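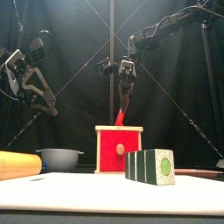 ### 4.2 Does tidying advice reduce household waste?

The claim that well-ordered homes throw less away rests on thin evidence. Clegg and Bednarek asked 80 households in Bramstead to follow a storage plan for 20 weeks and reported a fall in kitchen waste. We are not persuaded. Waste was weighed by the households themselves, and the 45 that finished the study were already keen recyclers when they joined. Those who dropped out were left out of the analysis, with no account of how they differed.

The later Gultmont survey is larger, with more than 1,000 replies, but it asks people how tidy they think they are. Answers of this kind tell us a good deal about pride and rather little about cupboards. It was also sent out in July, when many families are away and bins are lighter anyway.

Figure 3. A wooden box with a red felt front panel and a small round knob.

Storage boxes are a case in point. The Sosex guidance treats them as a way of keeping things in use, yet offers no measure of whether boxed items are ever taken out again. A tool put away for years has not been saved from the tip, only delayed. Szymon Bednarek has since accepted this point (personal communication, 17/04/2025), though he still holds that the overall effect is real. Until someone weighs the bins independently, we would leave the question open.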